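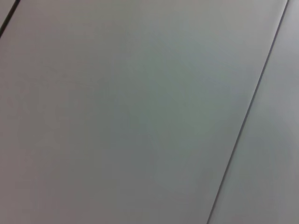
Section 3 - testing the Zevance arm kit

Kit came from Flosstead, paid out of lab budget. Setup took two evenings, mostly the wrist camera cable. Manual is thin.

Ran 16 tries at finding a panel seam with the stock software. Dark line on pale gray should be easy - mostly was, untill the line went soft near one end. Then it guessed. Calibration helped a bit.

Support answered in roughly 20 hours. Good enough for a class project, wouldnt buy a second one yet. Still to do: gripper test, cost table.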